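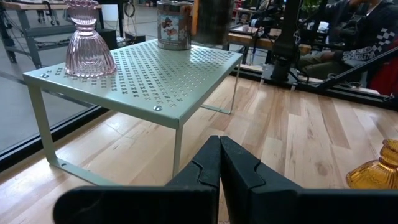 Hollis Werell
@holliswerell

Clearing the shelf by the window this month. Started with the glass. The pink vase is up on the mint green riser, the amber one is down on the wood in front.

The riser is metal, with rows of little X-shaped holes punched in the top. Crumbs and dust go straight through, so I wipe under it too. One leg ends in a flat foot on the boards.

I had the two vases side by side before. Both have ribs and a bead trim, and next to each other they looked like a store display. Different heights is better — the amber gets its own light now.

The tin stays up there at the back. It has a cartoon figure on the label in red, white and blue. Rubber bands and spare keys go in it.

Someone asked about the bolts on the riser. Mine work loose every few months. Quarter turn each, don't overdo it or the paint chips.

Paid 1183 yen for the riser, secondhand. The vases came out of a box lot in Brestthorpe, no maker's mark on either one that I can find.

Next up is the drawer below. Batteries, string, four tape measures. Will post when it's done — probably late August.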